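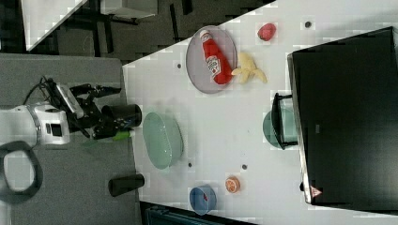
Part 2. Getting the water going

If you've come straight from the cabin door with your bags still in your hands, put the bags down first. The water takes a bit of time and you'll want both hands for it. Part 1 covered the power and the gate, so I'm going to assume you have lights.

The water at Tuhiwai comes off the roof, runs into a 1000-gallon tank behind the woodshed, and gets to the kitchen through a pump. Washing water comes straight out of the faucet. Drinking water goes through the Kelar, the two-part countertop filter next to the sink. I wrote these steps out after Lindsay Rewi spent a whole weekend up here drinking canned seltzer and brushing her teeth with it too, all on account of a valve I'd forgotten to mention. Sorry again, Lindsay!

What you need before you start

The key ring with the blue tag
A flashlight if it's getting dark
The clean bucket from under the sink (holds five gallons)
One dish towel, an old one

2.1 Turning on the tank

1. Walk around to the back of the woodshed. The padlock on the pump cupboard is a combination, and the code is 3420. It sticks when it's cold, so pull down on it while you turn the last number.

2. Look at the sight tube on the side of the tank. It's a clear pipe with a red float in it. If the float is above the bottom strap, carry on. If it's below, stop and read the note on low water further down.

3. Find the main valve, low down on the left. The handle should be sitting crosswise. Turn it slowly until it lines up with the pipe. You'll hear the line fill, a sort of long gargle, and it's quite loud the first time.

4. Go inside and open the cold faucet in the kitchen. All the way.

5. Come back out and flip the pump switch up. Yes, this is a lot of walking. Two people and some yelling makes it much faster.

6. Let the kitchen faucet run until it quits spitting air, then shut it off. The pump should go quiet a few seconds later.

CAUTION: If the pump is still running a full minute after you've closed the faucet, switch it off and check for a tap left open somewhere. The usual suspect is the outdoor one by the steps. Don't leave it running while you look. It doesn't like running dry and it wasn't cheap.

Note on low water: with the float below the bottom strap there's still enough for cooking and flushing, but please skip the long showers and don't wash the car. Call me and I'll get Erkevness to bring a load up. They need 48 hours' notice, more in November when half the valley is filling up at once.

2.2 Setting up the drinking filter

The Kelar is two steel cans stacked one on top of the other. You pour water in the top, it drips down through the filters, and you draw it off from the little tap at the bottom. No power, no pressure, nothing to plug in. We drain it when we close the place up, so it'll be dry and in pieces in the tall cupboard when you get there.

1. Wash your hands properly, with soap. I know, I know.

2. Take out the lower can and check the tap is snug. Hold the nut on the inside with your fingers and turn the tap gently from the outside until it's upright. Finger tight is plenty.

3. Set the lower can on its wooden stand with the tap hanging over the sink side. Give the stand a wiggle. If it rocks, turn it a quarter of the way around and it'll sit better on the counter, which has a dip in it.

4. Unwrap the two filters from their cloth. Pick them up by the plastic base and keep your fingers off the white part.

5. Put a rubber washer on each stem, push the stems down through the holes in the upper can, and thread the wing nuts on from underneath. Same rule as before, fingers only.

6. Stack the upper can on the lower one, fill the bucket from the cold faucet, and pour slowly until the water is an inch below the rim. Lid on.

7. Go do something else. The first batch is slow – it can take most of an afternoon, and it'll look like nothing is going on for the first part of it.

8. Throw the first batch out. Give it to the lemon tree on the porch, or use it for the dishes. Start drinking from the second.

CAUTION: Never tighten the wing nuts with pliers. There's a pair in the drawer right there and it's very tempting. The stems snap clean off, and a new filter has to come by mail from Nemano.

CAUTION: Don't pour hot water in the top. If you've boiled some, let it cool all the way down first.

Note: if the filters have gone slow and the water's been muddy, they probably just want a scrub. Use the green pad kept in the filter cloth, with plain cold water and no soap, and rub lightly until the white comes back. Rinse and put them back in. I do ours at the start of every season.

2.3 If something isn't right

No water at the kitchen, pump is humming: the main valve is still crosswise, or only partly open. This was Lindsay's problem.

No water, no hum: check the breaker marked PUMP on the board from Part 1. Push it fully off before you push it on, or it won't catch.

The faucet coughs and spits long after you've filled the line: leave it open at a trickle for a few minutes. If it keeps on, one of the joints behind the shed is letting air in, so give me a call.

Water from the Kelar tastes of metal or dust: run one more batch through and throw that out as well. I can't taste it myself, but Defne Kaplan swears she can, and she's the one who got me doing two batches after a long closed spell.

Drip under the Kelar tap: take the tap out, flip the washer over, put it back. There are spare washers in the jam jar on the top shelf. They're the thick black ones – the thin ones are for the garden hose and I really should keep them somewhere else.

Brown water in the shower: it happens after heavy rain. Leaves get past the roof screen. It's fine for washing, and it clears by itself in a day or so. Keep it out of the Kelar until then, and use the bottled water in the pantry. Please replace what you use!

2.4 Day-to-day

Top up the Kelar at night before bed and you'll have plenty in the morning. If you put in more than the bottom can will hold, it'll seep out around the middle seam and across the counter, so check the level down below before you add any. I've mopped that floor in my socks more than once.

Turn the pump off at the switch if you're going out for the whole day. You don't need to touch the main valve until you leave for good, and closing up is all in Part 6, with the draining order. Please read that one the night before and not with the car running.

Next up is Part 3, the stove.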